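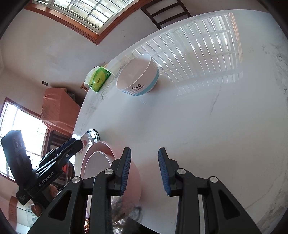
犬は何頭まで一緒に泊まれますか。

1棟につき2頭までです。犬種や体重による制限はありません。3頭以上をお連れになりたい場合は、隣り合う棟を続けて借りていただく方法があります。空き状況によりますので、予約前にメールでお問い合わせください。

予約について

予約はどこからできますか。

Sestsideの貸別荘は、すべて管理会社Cludellの予約ページで受け付けています。電話での予約は受けていませんが、予約ページの操作が難しい場合はメールで代行します。宿泊希望日、人数、犬の頭数と犬種、代表者の氏名と電話番号を書いてお送りください。返信には翌営業日までかかることがあります。

貸別荘は何棟ありますか。

全部で4棟です。海側に2棟、林側に2棟あります。間取りは同じですが、庭の形と日当たりが違います。海側は庭が細長く、朝から日が入ります。林側は庭が広く、午後は木陰になります。暑さに弱い犬をお連れの方は、夏は林側を選ばれることが多いようです。

棟の指定はできますか。

空いていれば予約時に選べます。予約確定後の変更も、同じ日程で別の棟が空いていれば無料です。ただし、設備の不具合などでこちらから棟の変更をお願いすることがあります。その場合は、到着前に代表者の方へご連絡します。

最短で何泊から泊まれますか。

通常は2泊からです。7月と8月の前半は1週間単位の貸し出しになり、到着日と出発日はどちらも日曜日に固定されます。それ以外の時期は、どの曜日からでも予約できます。予約と予約の間に空いた日が出たときは、1泊だけの枠を予約ページに出すことがあります。

犬を連れずに泊まることもできますか。

できます。ただし、どの棟にも犬が出入りしています。清掃は宿泊のたびに行いますが、毛やにおいを完全に取り除くことはできません。犬のアレルギーがある方にはお勧めしていません。

猫やうさぎは泊まれますか。

申し訳ありませんが、お連れいただけるのは犬だけです。庭の柵は猫が簡単に越えられる高さで、道路側に出てしまうおそれがあります。小鳥や小動物もお断りしています。

子犬も泊まれますか。

ワクチンの接種が済んでいれば月齢は問いません。獣医師から外出の許可が出ているかどうかを、飼い主の方がご確認ください。トイレトレーニングの途中でもかまいませんが、替えのシートは多めにお持ちください。

予約後に犬の頭数が変わりました。

予約ページの「宿泊者情報」から変更してください。到着の前日まで変更できます。減った場合、その分の追加清掃料はお返しします。増えて2頭を超える場合は画面上で登録できませんので、メールでご相談ください。

料金と支払い

犬の分の料金はかかりますか。

1頭目は宿泊料金に含まれています。2頭目から、滞在1回につき追加清掃料をいただきます。泊数による違いはありません。金額は予約ページの料金表に載せています。

補助犬にも追加清掃料がかかりますか。

補助犬の分はいただいていません。頭数の制限にも含めませんので、予約時に備考欄へお書きください。

支払いはいつですか。

予約時に半額、残りは到着の4週間前までにお支払いください。到着まで4週間を切ってからの予約は、予約時に全額のお支払いとなります。使えるのはクレジットカードと銀行振込です。現地での現金払いは受けていません。

キャンセルした場合はどうなりますか。

到着の4週間前までは、お支払い額を全額返金します。それ以降はお支払い済みの金額の半額、到着の2日前からは返金がありません。犬の急病や手術で来られなくなった場合は、獣医師の書類があれば日程の変更に応じます。変更先は、もとの予約から1年以内の日程に限ります。

保証金は必要ですか。

事前にお預かりするものはありません。家具や建物に大きな破損があったときだけ、修理の実費を後日ご請求します。小さなかみ跡やひっかき傷、通常の使用でつく床の傷は請求の対象にしていません。何か壊れたときは、退室前に写真を撮ってメールで送っていただけると話が早く済みます。

到着と出発

チェックインとチェックアウトの時間を教えてください。

チェックインは午後4時から、チェックアウトは午前10時までです。前後に予約が入っていない日は、時間をずらせることがあります。希望される方は到着の前日にご連絡ください。それより早くお問い合わせいただいても、まだお答えできません。

鍵はどのように受け取りますか。

玄関横のキーボックスに入っています。暗証番号は到着日の朝にメールで送ります。夜遅い到着でも問題ありません。番号は滞在ごとに変わりますので、以前に泊まられたときの番号では開きません。

チェックインより早く着いた場合、荷物だけ置けますか。

清掃中は犬も荷物もお預かりできません。近くで時間を過ごすなら、Lansteadの港の公園がよく使われています。水飲み場と屋根つきのベンチがあり、犬はリードをつければ入れます。駐車場は公園の北側です。

公共交通機関で行けますか。

Lansteadの駅前から43番のバスに乗り、「Sestside入口」で降りてください。停留所から受付の看板までは100メートルです。バスには犬も乗れますが、中型犬以上は口輪を求められることがあります。混んでいる時間帯は次の便に回るように言われる場合もあるので、乗り継ぎには余裕を見てください。最終便は午後9時台に出ます。

車は何台停められますか。

1棟につき2台分の区画があります。キャンピングカーは区画に収まらないため、予約前にご相談ください。電気自動車の充電は、林側の駐車場に共用の設備があります。各棟の屋外コンセントからの充電はおやめください。

室内での過ごし方

犬用の食器やベッドは置いてありますか。

各棟に、食事用と水用の器を犬2頭分置いています。ベッド、ケージ、タオルは置いていませんのでお持ちください。使い慣れた毛布を1枚持ってくると、初めての場所でも落ち着きやすくなります。ドライヤーは洗面所にありますが、人間用の普通のものです。

フードは現地で買えますか。

Lansteadの商店Bechで、ドライフードと缶詰を扱っています。種類は多くありません。療法食や決まった銘柄を食べている犬の場合は、滞在日数より多めに持ってきてください。旅行中に急に銘柄を変えると、おなかをこわすことがあります。Bechに取り寄せを頼むこともできますが、届くまで日数がかかります。

犬をソファやベッドに上げてもよいですか。

ソファは、備えつけのカバーをかけた状態であればかまいません。カバーは廊下の棚に入っています。寝室のベッドはご遠慮ください。普段から一緒に寝ている犬の場合は、ご自分の毛布を敷いた上で、寝室の床に寝かせてください。

犬だけで留守番をさせられますか。

2時間まで、ケージに入れた状態であれば可能です。ケージに慣れていない犬は連れて出てください。留守番中に長く吠え続けているときは、代表者の方に電話をかけ、戻っていただくことがあります。外出前に携帯電話の音が出るようになっているかご確認ください。

粗相をしてしまったときはどうすればよいですか。

台所の流しの下に、ペーパータオルと消臭剤、ゴム手袋を入れています。まずペーパーで押さえて水分を取り、そのあと消臭剤を使ってください。ラグに染みた場合は、こすらずに玄関の土間へ出しておいていただければ、退室後に洗います。洗濯機で洗うと縮むラグがありますので、ご自分では洗わないでください。
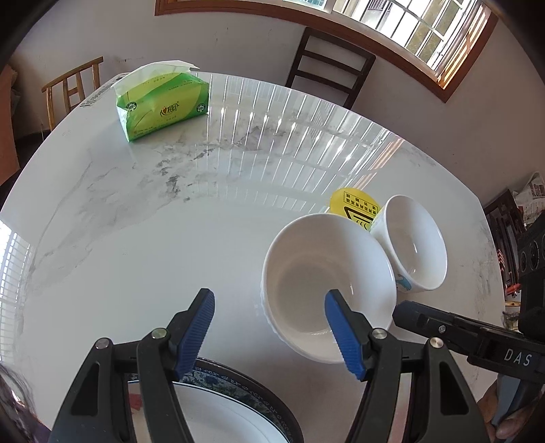
ソファのカバーが汚れたときは、廊下の棚の下の段に替えがあります。外したカバーは洗濯かごに入れておいてください。連泊中に替えが足りなくなったら、メールでお知らせいただければ翌日の午前中に届けます。

洗濯機は使えますか。

各棟の洗面所に洗濯機と物干しがあります。洗剤は置いていますが、柔軟剤はありません。毛のたくさんついた毛布は、外でよく払ってから入れてください。使ったあとはフィルターの掃除をお願いします。乾燥機は共用で、林側の駐車場の奥にある小屋の中です。使用時間は午前8時から午後9時までです。

暖房や冷房はありますか。

居間と寝室にエアコンがあります。居間には薪ストーブもあり、10月から4月まで使えます。薪は玄関の外に積んであります。ストーブの前には柵を立ててありますが、火のあるときは犬から目を離さないでください。外出するときは、火が完全に消えてから出てください。

Wi-Fiは使えますか。

全棟で使えます。接続名とパスワードは、玄関の内側に貼った案内に書いてあります。林側の奥の棟は携帯電話の電波が弱く、通信会社によってはほとんどつながりません。電話が必要な方は、Wi-Fi経由の通話を使えるようにしてきてください。

庭と散歩

庭は囲われていますか。

すべての棟の庭に柵があります。門には掛け金が上下についていますので、両方を掛けてください。柵の高さは大人の腰くらいで、跳躍力のある犬なら越えられます。その心配がある場合は、庭でも長いリードをつけてください。地面を掘る癖のある犬は、柵の下にも注意が必要です。掘った穴は出発前に埋め戻してください。

浜辺で犬を放してもよいですか。

町の決まりで、夏の日中はリードが必要です。時間帯は浜の入口の看板に出ていますので、その日の表示に従ってください。リードを外してよい時間でも、鳥が巣を作っている区域には入れません。区域はロープで囲われ、場所は年によって変わります。

砂や泥を洗い流す場所はありますか。

各棟の裏口に外水栓があり、春から秋まではお湯も出ます。冬は凍結を防ぐため水栓を閉めますので、浴室の手前にある足洗い場を使ってください。浴槽で犬を洗うことはお断りしています。排水口に毛が詰まりやすいため、足洗い場を使ったあとは網にたまった毛を取ってください。

散歩の道は決まっていますか。

特に決まりはありませんが、案内板に載せている道が歩きやすいです。海沿いの道は平らで、年をとった犬にも向いています。林の道は雨のあとにぬかるみ、夏はダニが出ます。散歩のあとは耳の内側、わきの下、指の間を見てください。ダニ取りの道具は救急箱に入っています。

隣の棟の犬と相性が悪い場合はどうすればよいですか。

隣り合う棟の庭の間には生け垣と通路があり、直接顔を合わせることはありません。駐車場では出会うことがあるため、車の乗り降りのときは必ずリードをつけてください。ほかの犬が苦手な場合は予約時にお知らせください。時期によっては、両隣に犬のいない日程をご案内できます。

排せつ物はどこに捨てますか。

袋に入れて、駐車場にある茶色のふたつき容器に捨ててください。袋は容器の横に置いてあります。室内のごみ箱やトイレには捨てないでください。庭の分は出発前に拾っておいてください。

体調不良と緊急時

近くに動物病院はありますか。

Lansteadに1軒あります。バスの終点から歩いてすぐの場所で、診療時間と電話番号は室内の案内に載せています。診療時間外は、隣町の夜間受付に自動で転送されます。車がない場合はタクシーを呼ぶことになりますが、犬を乗せられる車は限られています。電話で犬の大きさを伝えてください。

ワクチンの証明書は必要ですか。

到着時の提示は求めていません。ただし、動物病院にかかるときに聞かれますので、原本か写真を持ってくることをお勧めします。国外からお越しの方は、入国時の書類も滞在中は手元に置いてください。

犬が逃げてしまいました。

すぐに管理担当のÞröstur Vídalínへお電話ください。番号は玄関の内側の案内にあります。周辺の農家と動物病院へは、こちらから連絡を入れます。首輪の色、体の特徴、最後に見た場所を伝えてください。庭から出た犬は同じ場所に戻ってくることが多いので、どなたか一人は棟に残り、門を開けておいてください。到着後、首輪の迷子札に滞在中につながる電話番号が入っているか確かめておくと安心です。

停電したときはどうすればよいですか。

まず台所の扉の上にあるブレーカーを見てください。落ちていなければ地域の停電です。懐中電灯は玄関の棚にあります。冬の強風のあとは復旧に時間がかかることがあります。外水栓のお湯と乾燥機は、電気が戻ったあとも手動で入れ直す必要がありますので、使えないときはご連絡ください。

出発前に掃除は必要ですか。

食器を洗い、ごみを分別して駐車場の容器に出してください。シーツは外さなくてかまいません。掃除機は廊下の収納にあります。かけていただく必要はありませんが、毛の多い時期に居間だけでもかけていただけると助かります。冷蔵庫に残った食品は、未開封のものも含めてお持ち帰りください。

忘れ物をしました。

清掃時に見つけた物は4週間保管しています。棟の名前と滞在の日程、品物の特徴をメールでお知らせください。着払いで送ります。開封済みのフードやおやつは保管せず、その日のうちに処分しています。

記載のないことはどこに聞けばよいですか。

宿泊前の質問は、予約確認メールにそのまま返信してください。滞在中は管理担当の電話が午前8時から午後9時までつながります。それ以外の時間は、水漏れや犬の行方不明など、急ぎの用件だけ受け付けています。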